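**FOR IMMEDIATE RELEASE**

Rorkport, 2019-09-26

# Ollel brings back the open metal bin, and Rorkport's packing tables get theirs first

After a long summer of sawing, sanding, fretting and drinking a good deal of tea, Ollel is very pleased to share that the Lesix bin is back in its range. The Lesix is a plain, open-topped gray metal bin for sorting and packing tables, the kind of thing you tip small packages into at the start of the morning and (if all goes well) see the bottom of by lunch. The first 616 bins leave our Rorkport workshop this week, and we would like to thank everyone who wrote, called or stopped us in the parking lot to ask when they were coming.

Longtime customers will remember the old Lesix, which we stopped making when the supplier of its folded rim closed down. We tried a plastic tub in its place. People were kind about the plastic tub, but they kept their old metal bins going with tape and touch-up paint, and a few of them told us so quite firmly.

"I had a letter from a lady who packs seed orders on her dining table, and she'd drawn me a picture of what was wrong with the tub," said Naheed Ghumman, who runs the workshop at Ollel. "It bowed out in the middle when it was full. She was right, too. I pinned the drawing up over my bench and we went back to metal."

## What's different about it

The walls are tall and flat, as before, and the inside is smooth so that slippery wrappers and foil pouches slide down to the floor of the bin instead of catching halfway. The rim is new. It is thinner than the old one and took Naheed and her team 11 tries to get right, mostly on account of the corners, and we do think it is kinder on the wrists when you are reaching in over and over again.

We also kept the gray. There was a lively conversation in the office about offering a green and a dark red, and samples were made, and they looked very handsome on a shelf. Then we put packages in them and everybody had a harder time picking things out. Shiny wrapping shows up nicely against a soft, even gray, and so gray it stays for now. (The green sample is holding umbrellas by the front door, if you'd like to visit it.)

The bin has no lid, no dividers and no wheels. We get asked about all three. A divider insert may come later on, and we'd be glad to hear from anyone who would use one.

## First stop: the Yousafzai Rooms

The first bins are going to the Yousafzai Rooms on the harbor side of town, where 11 small Rorkport sellers share packing space through the holiday season. Between them they send out tea, buttons, soap, lamp parts, hard candy and more kinds of sewing thread than we knew existed. They tried early versions of the bin in June and were generous with their opinions.

Rukhsana Rizvi, who looks after the space, asked us for a bin that would sit flat on an ordinary wooden table without rocking, and that a person could reach the bottom of while seated. "We have good tables and I'm fond of them," she said. "I didn't want to buy special benches just so a box had somewhere to stand. You set it down, you fill it, you get on with your morning."

Junaid Farooqui, whose candy orders go out from the second table on the left as you come in, was more to the point. "It holds a morning's work, and I can find the last packet. The last packet used to take me longer than the first fifty."

## Getting a Lesix bin

The bin can be ordered from Ollel from today, singly or by the set. A set for a full packing table is $151, with delivery inside Rorkport included. Customers farther away should call for a shipping price, as the bins don't nest and the cartons are on the large side.

If you still have an old Lesix with a worn rim, please don't throw it out! Aqeel Awan in our repair corner is happy to look it over and, where the walls are sound, fit the new rim to it. He asks that you empty it first, and he has asked us to repeat that. Please empty it first.

The workshop counter will have a few bins out for anyone who would like to come and try reaching into one before buying, and we really do encourage it. Bring some of your own packages along if you can, as the size of what you pack makes more difference than you might expect.

Pictured: an open gray bin on a light wooden tabletop, with shiny packages inside.
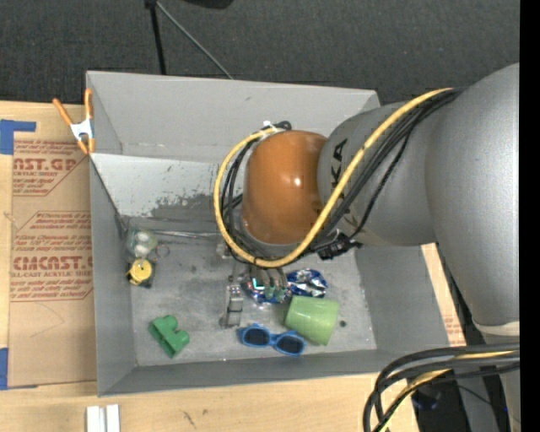

## Press contact

Rukhsana Durrani, Ollel, Rorkport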